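Has anyone used the Rikis gripper kit for PC teardown?

Posted by Farah Sopacua

Hi all! I help run a small refurb shop (old office desktops mostly, we wipe the drives and sell the machines on) and my boss has gotten it into his head that we should get a robot arm for pulling hard drives. The one he keeps sending me links to is the Rikis two-finger gripper with the wrist camera, sold through Taltness. They do a trial where you get it for 19 days and send it back if you don't like it.

We see maybe 50 towers in a good month, so we're not exactly a factory. My worry is all the stuff in the way inside an older case. Does it cope with cables? Is the wrist camera any use, or do you end up leaning over the thing with a flashlight anyway? And is it the kind of kit a person can set up without an engineering degree? I'm handy with a screwdriver but that's my limit.

Máté Katona

We did the trial in July and ended up keeping ours, so take this as coming from a fairly happy customer. Setup took me an afternoon, most of it fighting with the mounting adapter, and the manual is thin but okay. Wrist camera views of a desktop with the blue drive caddies: 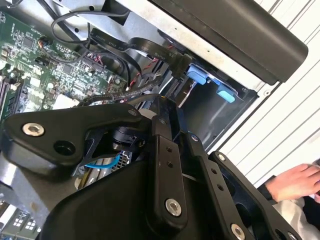
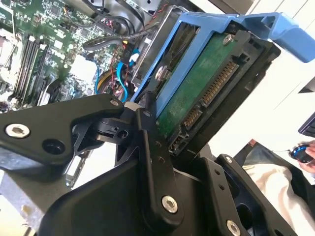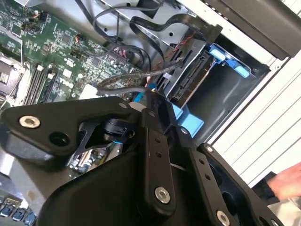
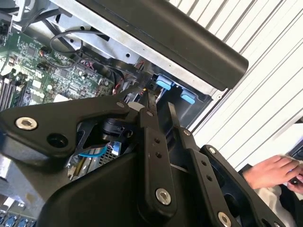

Cables are where you'll spend your time, Farah. The arm is perfectly good at going where you send it, but it has no opinion at all about a wire lying across its path, and we snagged plenty in the first week. Look at that flat black SATA cable in the first one, the one with "Serial ATA" printed on it, curving over toward the drive bay. I unplug those by hand now and tuck them back before the arm goes anywhere near the case. Same with any loops hanging over the board. After that, a caddy with a decent blue handle like the one in the second picture is about as friendly a target as you'll get (screwed-in drives are another story, we still do all of those ourselves).

The camera is good enough to read a cable label, so I'd call it useful, but the gripper eats up a big part of the view and you do have to get used to peering past it. I still keep a flashlight on the bench!

Clyde Ostrowski

Save your money. Fifty towers a month is one guy and a screwdriver.

Amanuel Woldemariam

Clyde's a bit blunt but I kind of agree on the numbers. We looked at the Rikis and also at the Weldu one, and went with neither. Ask Taltness who pays return shipping on the trial, we had to email 3 times to get an answer and it was us. Also ask if the spare finger plates are included. They weren't in our quote.

If your boss is set on it, I'd pick out a stack of towers that are all the same model and try it on those first. Mixed brands would drive me nuts, every bay latch is different.

Farah Sopacua

Thank you, this is super helpful! I've asked about the shipping. We do have a pile of identical ones from a school so I'll suggest starting there, and I'm showing him Máté's pictures this afternoon.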